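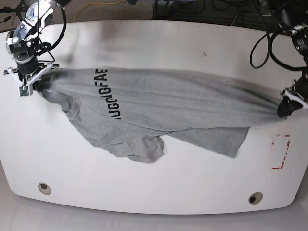

Lakmal Sikder: after my first month on this job I would tell any applicant that the hard part is the second grasp. The first one you can do by eye. The second depends on what the cloth did when you lifted it, and you have to decide that while both hands are already busy.

Teleoperation Demonstrator, Garment Handling (two-arm)
Tarkley Manipulation Group, Fellport site
Full time, fixed term, on site
Openings: 4

Summary

Tarkley records demonstrations of garment handling on two-arm stations. A demonstrator drives both arms by remote control through a complete task, and the joint positions, gripper commands and camera streams are stored as one episode. The episodes are used to train control policies for picking up, spreading and folding soft items. The current project, Hernanano, covers T-shirts and other knit tops. We are hiring demonstrators for its second phase, which begins in May.

Duties

Operate the left and right arms through a pair of leader arms, one per hand, with a trigger for each gripper.
Record episodes according to the written task sheet. A typical sheet specifies the start state, the grasp points, the order of moves and the end state.
Reset the garment between episodes to the start state given on the sheet. Start states are varied on purpose - do not tidy them.
Mark each episode as accepted, rejected or unclear at the end of the recording, with a reason code.
Run the station check at the start of each shift: arm home positions, gripper travel, camera views, cable slack.
Report drift, slipping finger pads or dropped camera frames in the station log.

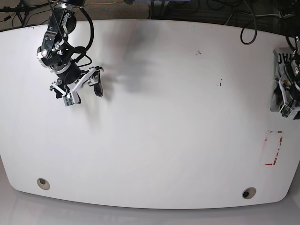

Two-arm station, tabletop clear, grippers without a garment.

Method

Demonstrations are judged on motion as well as on result. A shirt that ends up flat after six hesitant regrasps is less useful to us than one that takes a longer path with steady, readable movement. Demonstrators are expected to keep a constant pace, to avoid stopping in mid-air, and to hold tension in the cloth without dragging it across the table.

Corrections are wanted. If a grasp fails, recover from it and finish the episode, then mark it as accepted with a recovery code. Phase one produced 2177 accepted episodes, and the review showed too few recoveries among them. The phase two task sheets ask for them directly.

When working from the wrist views, watch how the fabric gathers between the fingers before lifting. A pinch that takes in one layer and a pinch that takes in two can look alike from overhead.
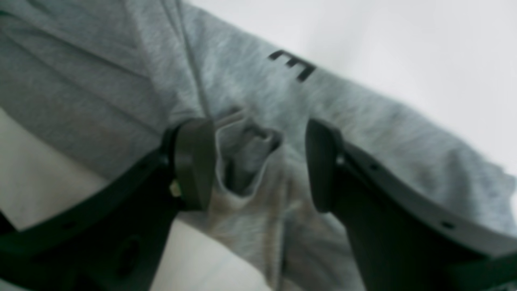
Do I need previous experience with robots?
Prior experience is not required. Steady use of both hands at once matters more, and people have come to this work from sewing, dental labs, crane operation and video editing.

Training

New demonstrators complete 16 hours of supervised practice before their episodes count toward the dataset. Practice begins with one arm and a folded cloth, moves to two arms and a spread cloth, and ends with full task sheets. Teodoro Beltrán runs the practice sessions and signs off on each stage. Practice hours are paid at the normal rate.

Requirements

Able to use both hands independently for sustained periods, with breaks.
Normal or corrected vision, including depth perception.
Able to follow a written procedure exactly and to note where it was not followed.
Basic computer use: file names, forms, a shared log.
Legal right to work on site at Fellport.

Useful but not required

Experience with garments, patterns or textile inspection.
Experience with labeling or reviewing video.

Conditions

Recording blocks are kept short, with a break away from the controls after each one. Chair and leader arm height are adjustable. Demonstrator names are not stored with the episodes; each person is given an operator code, and the code list is kept separately.

How to apply

Send a resume and a short note through the Tarkley careers page, quoting reference 132. In the note, describe one task you do with both hands and explain the order of the moves so that another person could repeat it. Half a page is enough. Applications close 6 Dec 2025. Selected applicants will be invited to a trial session at the station in the Munasinghe building, where they will spread and fold one shirt by remote control after a short introduction. The trial is paid.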